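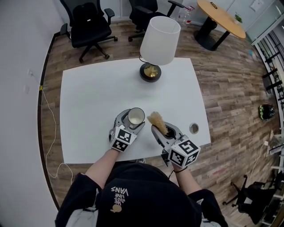 Zwischenstand aus unserem Studienprojekt im Seminar Robotik. Wir bringen einem Arm das Abspülen bei, genauer gesagt den Teil, bei dem eine Bürste in eine Tasse muss und wieder heraus. Ich schreibe hier mit, damit ich für den Abschlussbericht nicht alles aus dem Kopf zusammensuchen muss.

Die Aufgabe ist klein gehalten. Eine Hand hält die Tasse, die andere führt die Bürste. Kein Wasser, kein Spülmittel. Wasser kommt frühestens im nächsten Semester dazu, und dann auch nur, wenn die Werkstatt zustimmt.

Vorgemacht wird mit zwei Handgreifern, einer links, einer rechts. Die Würfel mit den Markern sitzen fest am Greifer, darüber bekommen wir die Lage im Raum. Für die Öffnung der Finger gibt es einen eigenen Messwert.

Ziel laut Projektplan: 1000 Durchgänge. Stand heute Mittag: 110. Das klingt nach wenig. Die ersten beiden Wochen gingen aber fast komplett für die Kalibrierung drauf.

Von den 110 sind 23 nicht brauchbar. Häufigster Grund: Ein Würfel wird vom Unterarm verdeckt, und die Spur reißt ab. Zweithäufigster Grund: Man dreht die Bürste so weit, dass nur noch eine Markerfläche flach von der Seite zu sehen ist. Dann springt die Lage hin und her.

Wir haben deshalb eine Regel eingeführt. Ellbogen nach außen, Handgelenk nicht über den Würfel. Klingt einfach, nach einer halben Stunde vergisst man es trotzdem. Wer vormacht, wechselt jetzt alle 20 Minuten.

Zur Bürste: Der Stiel ist das eigentliche Problem. Er rollt zwischen den Fingern, sobald die Borsten am Tassenrand Druck bekommen. Wir haben es mit einem Streifen Butex-Gummi probiert. Hält besser, verändert aber den Griff, also müssten die alten Durchgänge raus. Entscheidung vertagt.

Zur Tasse: Am Rand greifen oder außen um die Wand, darüber haben wir lange diskutiert. Beides funktioniert. Wir mischen es nicht mehr innerhalb einer Sitzung und schreiben die Griffart in den Dateinamen.

Ausgewertet wird mit dem Skript aus der Übung, Arbeitstitel Skavby. Es schneidet Anfang und Ende ab und wirft alles weg, was länger als 2 Sekunden ohne gültige Marker ist. Wer es benutzen will: Die Einheiten sind Millimeter, in der Anleitung steht noch Meter.

Frage aus den Antworten, warum wir nicht in der Simulation bleiben. Haben wir im ersten Teil gemacht. Borsten sind dort eine starre Fläche, und damit sieht jede Bewegung richtig aus. Für die Planung der Wege reicht das, für den Kontakt am Tassenrand nicht.

Die Gruppe Pastlow arbeitet parallel am Falten von Tüchern und nutzt die gleichen Greifer. Belegungsplan hängt im Kursordner. Bitte eintragen, auch wenn es nur für eine Stunde ist, und die Akkus danach wieder ans Ladegerät.

Nächster Schritt: 40 Durchgänge mit außen gegriffener Tasse, danach ein erstes Training über Nacht. Ergebnisse poste ich im Juli hier drunter.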